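Wanted: People to Handle Our Plush Toys and Have Opinions

Thibodeaux, Rurkside
Casual sessions, starting in June

The toy table at Thibodeaux is looking for participants. We own 304 plush toys, which is more than any group of adults should, and before they go out to the lending shelves in Treninlow each one has to be picked up, squeezed, turned over and put down again by somebody who doesn't already work here. Our own staff have lost all perspective. One of them now refers to the lion as "management."

What you'd be doing

You sit at a round table. You pick up a toy. You pass it from hand to hand, set it down, pick up another one, and tell us which you'd keep and which you'd leave on a bus. Then you put everything back more or less where you found it. A session lasts two hours with a break in the middle, and there are snacks, though please eat them away from the plush.

Past sessions have produced strong feelings about manes (too scratchy, not scratchy enough) and a long argument over whether fruit counts as a stuffed animal. We would like more of this, preferably written down on the sheet.

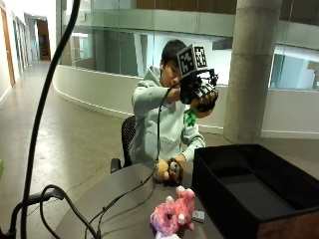
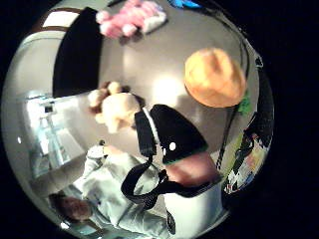
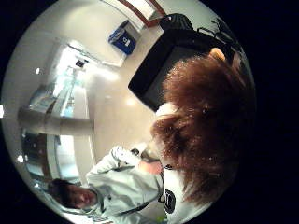

A session at the toy table, Rurkside. The lion is in the first picture, lower down than the orange one with the leaves.

Who we're looking for

Anyone 17 or older with two working hands and a free afternoon. Experience with children, pets or upholstery is welcome and makes no difference to the pay. You should be able to sit still for a while and say "this one is horrible" to a person who may have chosen it.

If you are allergic to dust or synthetic fur, tell us first. If you are a serious collector, tell us that too, and expect to have your bag looked at on the way out.

What you get

Pay is $17 an hour, paid at the end of the session. Bus fare from Treninlow is covered if you keep the ticket. You may not take a toy home. People ask every time.

We need about 300 sessions filled before the shelves open, and you can sign up for as many as you can stand. Afternoon sessions start at 2 p.m.

How to apply

Pick up a form at the Thibodeaux front desk or at the Drurketti bookstore, where they keep them under the register and will act surprised that you want one. Leave your name, a phone number and the afternoons you can do. There is a box for "favorite toy as a child." It's optional, but we do read them.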